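会社概要・私たちについて

Trevlow(トレブロウ)は、ロボット導入の「買う前」を手伝う会社です。ロボットは作っていません。売ってもいません。見積書を読み、予算表を直し、ときどき「今年は買わないほうがいいです」と言ってお金をいただいています。商売としてどうなのかと親戚に聞かれますが、いまのところ家賃は払えています。

何をしている会社か

お客様の多くは、中古パソコンや業務用機器の分解・再生・修理をしている中小の工場です。人手が足りない、展示会でアームが動くのを見た、社長がその晩よく眠れなかった。だいたいこの順番で電話がかかってきます。

お引き受けしているのは、設備の選定、予算の組み立て、導入計画の作成、稟議書の下書き、それから稟議書が戻ってきたときの書き直しです。最後の項目がいちばん時間を食います。料金表にも独立した行があります。

会社のはじまり

もともとはDiltgateという機器再生工場の、設備購買の係でした。係といっても机が二つと、開けるのに蹴りが必要なキャビネットが一つです。最初に買ったロボットの予算は、本体の値段だけで組みました。架台、治具、ハンド、ケーブル、安全柵、電源工事、講習費、そして搬入口の幅。どれも予算表には載っていませんでした。搬入口については、広げる工事の見積もりが本体の据付費を上回ったところで、全員が一度お茶を飲みに行きました。

その経験をまとめた社内メモが取引先に回り、取引先のそのまた取引先から「うちの分も見てほしい」と言われ、係ごと独立しました。キャビネットも連れてきました。いまも蹴っています。

試験室について

本社の一階に試験室があります。カタログの数字と自分の製品との間にどれだけ距離があるかは、現物を置いてみるのが早いので、お客様にはなるべく実際に扱っている品物を持ってきていただきます。新品のきれいなサンプルはお断りしています。ネジが一本なめている、ラベルが三重に貼ってある、前の持ち主の趣味で配線が編み込まれている、そういう個体が歓迎されます。

題材としていちばん多いのはデスクトップパソコンです。箱の形をしているので簡単そうに見えるのですが、開けると中身は配線です。硬い部品の位置は図面で決まりますが、ケーブルは図面を読んでくれません。ハンドの指が入る隙間、手首がケースの縁に当たらない角度、部品を仮置きする場所。このあたりを確かめてから、ようやく予算表の一行目を書きます。
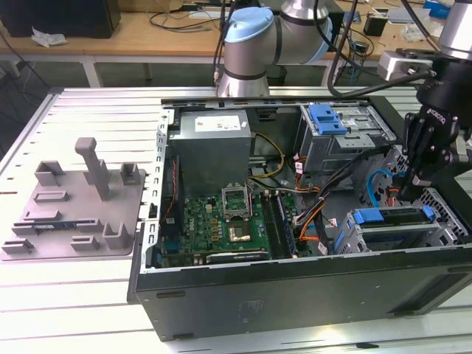
試験室での作業。横に寝かせたデスクトップ機の中、青いSATAケーブルのすぐ上にグリッパーの指先。左は3Dプリントの治具。

見学の方はたいていアームに目が行き、治具にはあまり興味を示しません。ところが見積もりでもめるのは、ほぼ治具です。「樹脂の台にこの金額ですか」と聞かれます。材料費だけなら、おっしゃるとおりです。ただ、品種が変わるたびに形を直し、刷り直し、合わせ直す人の時間がかかります。当社の予算表では治具に「初回」と「改訂」の二つの欄を設けています。改訂欄を空白で出してきた計画書は、お返ししています。

予算についての考え方

当社の標準の予算表は全部で11項目あります。ロボット本体はそのうちの一つです。残りの10項目をお見せすると部屋が静かになるので、打ち合わせではお菓子を出すことにしています。

仮に本体まわりの予算を2000万円とするなら、別に500万円を「まだ名前のついていない費用」として確保してください、とお願いしています。経理の方にはたいへん評判の悪い欄です。名前のない費用は承認できないと言われますので、そのときは「立ち上げ調整費」という名前をつけます。承認が下ります。

また、補助金を前提にした計画は、補助金が出なかった場合の版も必ず作ります。二冊目は薄くて構いません。「延期する」と一行書いてあるだけの二冊目を、私たちは何冊も作ってきました。

台数については、まず一台です。「まとめて買うと安くなる」という営業の方の話はそのとおりで、使わない設備も同じように安く買えます。

製品と協力先

自社で出しているものは二つだけです。

Lauritsen:導入計画用の表計算シート一式。名前は立派ですが、中身は表です。項目の抜けがあると該当する行が赤くなります。はじめて使った方の画面はほぼ全面が赤くなりますが、故障ではありません。

Poltetbridge:設備を入れたあとの一年間、当初の計画と実際の支出を並べて見ていく定例の会。お客様の間では「答え合わせ」と呼ばれています。欠席率は、計画どおりに進んでいない会社ほど高くなります。

特定のメーカーや商社の代理店にはなっていません。紹介料も受け取っていません。年末にカレンダーをいただくことはあり、これは使っています。

お引き受けできないこと

「半年で人員を半分にする計画」の数字合わせ。すでに注文した設備の、あとから作る比較検討表。役員会の前日の夜に届く、100ページの資料の確認。三つ目については過去に一度だけお受けしましたが、読み終えたのは役員会の後でした。

相談のしかた

初回のご相談は無料です。ご用意いただくものは、扱っている品物の現物、いまの作業時間がわかるもの、搬入口の幅。搬入口は必ずメジャーで測ってください。「トラックが入るから大丈夫」というお返事は、寸法として扱っておりません。

新年度の予算に関するご相談は、例年4月に入ってから急に増えます。新年度の予算は、ふつうその時点で決まっています。早めのご連絡をお待ちしています。

試験室の見学は予約制です。駐車場は二台分ありますが、一台分にはDiltgate時代の架台が置いてあります。寸法を間違えて発注したもので、引き取り手を探しています。

このページの最終更新:2020年3月13日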